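Quiet Surfaces
08/07/2023

Matte finishes have moved from laboratory furniture into ordinary kitchens, and the test methods have followed. Gloss is read at a fixed angle, and a low figure says little about how the surface ages. Festell, which coats panels at its Clarkano plant, rubs each sample through 1,000 cycles with a dry felt pad before taking a second reading.

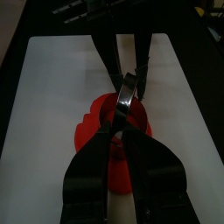

Dry felt is too kind a test, according to Whitelaw, which repeats the rub with a damp cloth and dish soap and stops at 800 cycles. Most of its rejected panels fail there – usually by turning shiny in patches.

The cause is mechanical. Matte coatings scatter light from fine particles near the surface, and rubbing flattens the peaks. Harder resin slows this but chips more easily at cut edges. 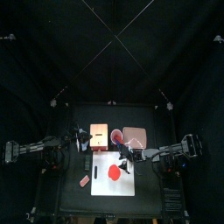 Dark colors show the change sooner than pale ones. Torik now sells its black panels with 2 clear coats, the upper one cured more slowly, and quotes a longer lead time for them.
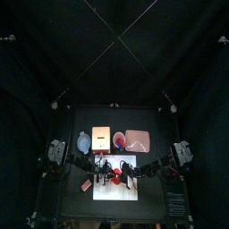 Repair remains the weak point. A polished spot cannot be buffed back to matte, and recoating a single area leaves a visible border. Fitters in July were still replacing whole panels.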